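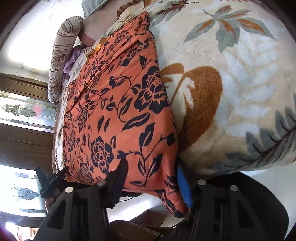

How do I wash a plush blanket so that the pile stays soft?

Wash it alone at a low temperature, with half of the usual detergent and no fabric softener. Shake it well when it comes out of the machine and dry it flat or over two lines. When it is dry, go over the pile once with your hand or a soft clothes brush.

Gristar bed layers: plush blanket and printed cloth

The Gristar set has two pieces which are sold together or separately. The first is a thick cream plush blanket with a pattern of large leaves. Some of the leaves are grey-green with rust-orange centers, and between them there are also dark maroon feathery ones. The second piece is a light cloth in orange-coral, printed with flowers, buds and curling stems in a very dark color. We chose this orange to go with the leaf centers in the blanket, and most customers use the two on the same bed.

The cloth can be used as a summer cover, as a throw over the foot of the bed, or on top of the blanket to protect it in the daytime. It creases when it is folded for a long time. If you like it smooth, iron it on the back side while it is still a little damp. Many people leave the creases as they are.

The blanket is for the cold months. It is heavy for its size, so please check your washing machine before you order. A machine with a small drum can take the cloth easily but the blanket will not turn in it, and then the detergent stays in the pile.

Details

Blanket: plush on the face side, hemmed on four sides
Cloth: woven, printed on one side, narrow hem
Blanket weight: up to 600 grams per square meter
Cloth, folded for the shelf: 42 x 30 cm
Sold as: set, blanket only, cloth only
Order numbers: Ballach 63 (blanket), Ballach 71 (cloth)

Washing

Wash the cloth separately the first two times. The orange can give a little color at the beginning, and the cream pile will take it. After this you can wash it with other colored things – still not with white. Do not use bleach on either piece.

The blanket loses some fiber in the first wash. Clean the filter of the machine after it. Do not iron the pile and do not put it in a hot dryer, the tips become hard and this cannot be repaired.

Storage

Fold the blanket with the plush side in and keep it in a cotton bag. Vacuum bags save space but they press the pile flat, and it needs some days to come up again.

Orders and samples

Both pieces are in stock at our Dultine shop. The blanket sells faster, and the next delivery of it is planned for September. For small fabric samples please write to Kai-wen Yuen at the order desk and say which piece you want to see. Questions about larger orders for guest houses go to Erdal Çınar. Unused pieces can be returned within 30 days in the original bag – we cannot take back a piece that was washed.

Page updated 20 May 2026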